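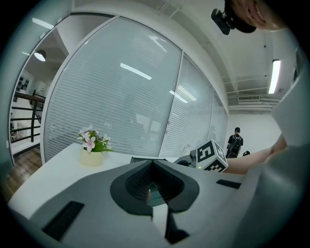
Hand-held gripper and marker cube at the table, Sismont office.

Trekico Equipment Review – Minutes
Oct 5, 2022
Chair: Dzifa Asamoah

1. The minutes of the April meeting were approved.

2. Valemov hand-held gripper kit. The group reviewed the offer of six kits at $539 each, with a 36-month warranty. Members asked whether spare finger pads are included – the quote does not say. Ms. Asamoah will request a revised quote.

3. Training. Thakur offered a half-day session for up to 14 staff. Accepted.

The decision on purchase was deferred to the next meeting.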